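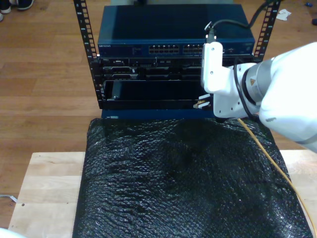 Chamada de participantes: projeto Minaton, segunda turma
Publicado em 2 de fevereiro de 2024

O clube de robótica Ullovmont procura estudantes para o segundo ano do Minaton, um projeto em que se tenta pôr um braço robótico a fazer trabalho de bastidor: encaixar e desencaixar cabos num rack de rede. Escrevemos "tenta" de propósito. Quem vier à espera de um centro de dados sem técnicos vai perder o seu tempo e o nosso.

A pergunta de partida é modesta. Um estudante com duas semanas de prática liga um cabo a um switch em poucos segundos, às escuras se for preciso. Que interesse tem ensinar isso a uma máquina? Parte da equipa acha que muito, outra parte acha que é um exercício caro de teimosia. As duas opiniões são bem-vindas na candidatura, desde que venham com argumentos.

O que se fez até agora
Na primeira turma registámos 254 tentativas de encaixe. Em 81 o conector entrou à primeira, sem ninguém tocar no braço nem no rack. O relatório está disponível a pedido, com as falhas todas, incluindo as que foram culpa nossa. Pedimos que seja lido antes da entrevista. Já recebemos candidaturas que falavam em "revolucionar a infraestrutura" e percebemos logo que não o tinham aberto.

O que vai fazer quem entrar
O trabalho é repetitivo. Cada sessão começa por verificar a posição do rack e a paragem de emergência, e só depois se corre a sequência do dia. As tarefas incluem programar trajetórias em Python, afinar a força de aperto, refazer cabos estragados e preencher a folha de registo. Esta última é a tarefa que mais gente abandona e a única que não aceitamos ver mal feita. Uma tentativa com ajuda da mão conta como tentativa com ajuda, mesmo que tenha faltado um milímetro.

Haverá também um grupo pequeno encarregado de comparar o braço com pessoas a fazer a mesma tarefa, com o mesmo material. No ano passado esta comparação ficou por fazer e o projeto ficou mais fraco por isso.

Quem procuramos
Há 8 vagas. Podem candidatar-se alunos do secundário a partir dos 16 anos e estudantes dos dois primeiros anos do ensino superior, de qualquer curso. Saber programar ajuda, mas não é eliminatório. Preferimos quem saiba desconfiar de um resultado bom demais. Menores precisam de autorização escrita do encarregado de educação.

O que oferecemos
Acesso à oficina duas tardes por semana, formação em segurança antes do primeiro contacto com o braço e reembolso de transportes até 191 euros por participante durante todo o projeto. Não há bolsa. Há certificado de participação, cujo valor no mercado de trabalho não vamos exagerar.

Em setembro a equipa apresenta resultados na mostra Elora. Se forem fracos, apresentam-se na mesma.

Como concorrer
Envie uma página, no máximo, a explicar uma coisa que tentou construir ou reparar e que não funcionou, e o que fez a seguir. Dispensamos currículo e carta de recomendação. As candidaturas são lidas por Danica Halás, coordenadora do projeto, e entregam-se na secretaria do clube ou pelo formulário desta página, escolhendo a opção "Minaton". Todos os candidatos recebem resposta, também os não selecionados.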